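Exhibition project report, group 3
Module: Showing Work in Public
Charito Ignacio
September 2023

What we set out to do

Put on a small show from start to finish, with a real budget and a real room, and write down how it went. The show was called Lacson, after the street the gallery backs onto. Two artists, both from the painting year above us. Rooms borrowed from Jatumside, the project space over the print shop. Opening in March, one weekend plus the Monday for schools.

My part was the hang and the wall texts. Loans and the budget were done by the rest of the group and are in their reports, so only mentioned here where they got in the way of mine.

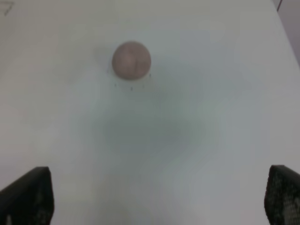

Choosing the work

We started with 32 paintings on the long list. Too many. The front room takes maybe half that if you want people to be able to step back. First round of cuts was done from phone photos, mistake, colors all wrong and no sense of size. One canvas we'd put down as a "small filler" came up the stairs and was wider than the door to the back room. It went in the front by default and ended up setting the whole order.

Second round in person, with everything leaned against the walls. Much quicker. Took one afternoon. The artists were there for this and disagreed with us on the big blue diptych, which they wanted split across two walls. We said no, then tried it, then left it split.

Wall texts

Wrote three versions. Version one read like a catalog essay and the tutor crossed out most of it. Version two was too short and just repeated the titles. Final one is 112 words for the intro panel, one line each for the labels. Font size was the thing visitors complained about most, see feedback below. I'd tested it on my laptop screen and not on a wall from any distance. Should of printed one test panel and walked away from it.

Label order: artist, title, year, medium. We left prices off and kept a list at the desk.

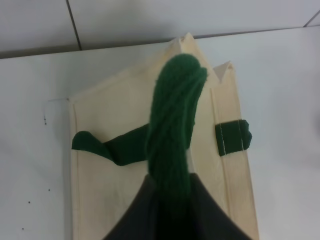

Hanging

Center line set by the gallery's own rule. Used it everywhere except the stair wall, where it looked ridiculous from below, so those went lower by eye. Hardware was Terkow rails in the front room and plain screws in the back. The rails are easy to shift but the hooks slip if the painting is heavy, found that out on the friday night. Rehung two works on Saturday morning before opening, doors opened late.

Lighting: only the front room has track lights. Back room is a window and one ceiling fitting. Moved the darker paintings forward because of this, which broke up the Ritura series. The artist was not happy. Looking back I think she was right, the series needed to stay together and we could have borrowed lamps from the drama department. Didn't think to ask till the Sunday.
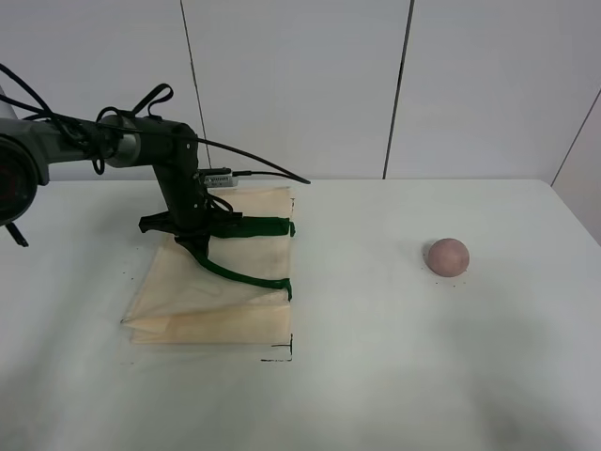 Visitors and feedback

Saturday busy, Sunday slow until late afternoon. Monday schools visit went well, teh younger group sat on the floor and drew from the paintings, wish we'd planned for that and had paper ready. Comments book mostly friends of the artists, so not much use as evidence. Better comments came from just standing near the desk and listening.

Main points people raised:
Labels too small, and too low in the back room.
Couldn't tell where one artist stopped and the other started.
Liked the stair wall.
Wanted seats.

The second one is on me. I thought mixing them would make people look harder. Some did. Most came back to the desk for the list.

What I would change

Measure everything before the first cut, including the doors. Print test labels. Sort out the lights before deciding the order and not after. Keep one person free on opening day, we all had jobs and then the card reader stopped working.

Also start the paperwork earlier. The loan forms went out late and one painting arrived with no condition report, so I did one on the landing with my phone torch. It's in appendix 2 with the floor plan. The final list of works is in appendix 3, same order as the hang.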